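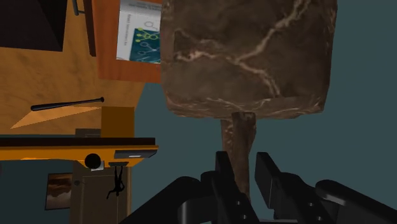 Unit 5: Good practice for recording simulated arm tasks

These notes go with the Hulau lab sessions. Read them before you book time on the Fesero simulator. The same rules apply to the Tratard assignment in March.

1. Before a run

Load the room file and leave the furniture where it is. Objects that are not part of the task (the figurine, the bat on the floor) stay in, so that every group works with the same clutter. Write down the random seed. If you change the lighting or a texture, save the room under a new name.

2. Placing the target

The statue stands upright on the table, and the book lies flat. Let the physics settle for 1000 steps before the arm moves. An object that is still drifting at the end of that time has a bad collision mesh and must be reported. 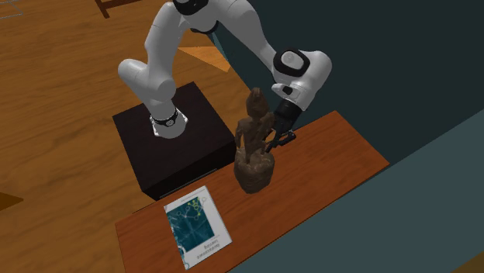
3. During a run

Record every camera for the full run. Views that are tilted or upside down are kept as rendered. Do not rotate them by hand, as the stored camera pose will no longer match. Joint limits stay on at all times. A run that hits a limit is labeled "limit" and kept.

A view can be blocked by the arm. Check at least two views before you label a grasp, and use "unclear" if neither shows the fingers.
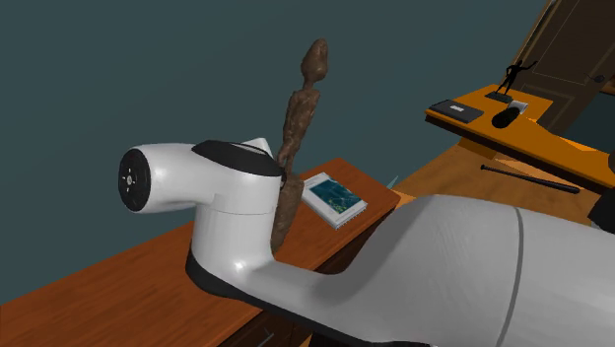

Fig. 3. Arm in front of the statue, gripper not visible.

4. After a run

Each group hands in 32 runs, failed ones included. Name the folder with your group number and the seed. Run 481 in the shared folder has a complete label file you can copy the layout from.

Related items
Unit 4: Coordinate frames and camera pose
Unit 6: Labeling grasps
Politis room files: change list

Last updated: March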